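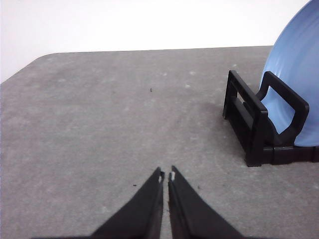 Maj-Britt Myklebust wrote to me last month that a town choir should never charge its singers, and that she stopped going to hers when the fee came. I read her message aloud to Edileuza Cordeiro before we had even sat down. She laughed and asked me to send her greetings.

"She is right, in a way," she said. "But the hall costs money. We pay for the hall in Ploltcombe, and we pay for the heating also when there are only 16 of us and everybody keeps the coat on."

Cordeiro has led the Ondley evening choir for nine years. She came to it as an alto and did not want to conduct. The conductor then was Nkrumah Bawa, and when he moved away he left her his music stand and a box of scores with pencil marks in them. She still sings from those scores. In some places his marks disagree with the printed notes, and the choir follows the marks.

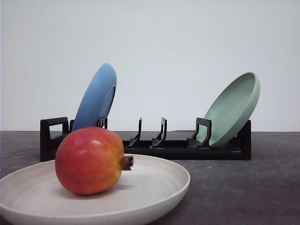

The first year was difficult. Half of the basses left, and she answered this by choosing songs with no bass part. "It was a bad solution," she said. "We sounded like a school. Dae-han told me so after the spring concert, in front of his wife."

Dae-han Ha is one of the two basses who stayed. I called him later and he remembered it a little differently. "I said we sounded young," he told me. "She heard school."

I asked her how people learn a part when they cannot read music, as most of her singers cannot. She said she sings each line four times, slowly, and asks them to hum it before they get the words. Then she makes them walk in the room while they sing. People who walk listen to each other better, she thinks, but she could not tell me why.
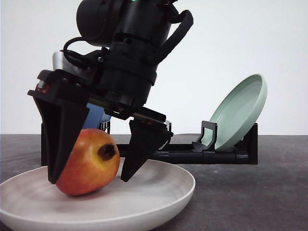
Then we came back to money. The choir spent 3,407 last year, and the fees brought in roughly 2,000. The rest came from two concerts and from a cake sale that Comfort Owusu organizes every April. Cordeiro does not like to ask for grants. She tried once and the form wanted to know the "expected outcome" of the singing.

"What did you write?" I asked.

"I wrote that we expected to sing the Acheampong songs in June. They did not answer."

The Acheampong songs are five short pieces for evening, and the choir has worked on them since winter. The third one is too high for the sopranos at the end of a working day. She has moved it down by one tone and is thinking of one more.

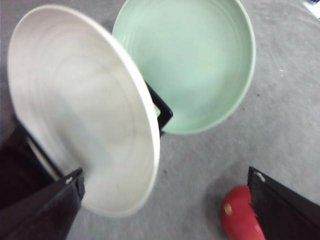
A pale round plate with rings on its inner surface.

Before I left, I asked if Maj-Britt could come back without the fee. Cordeiro said that anyone can come for the first two months and pay nothing, and that after this she often forgets to ask.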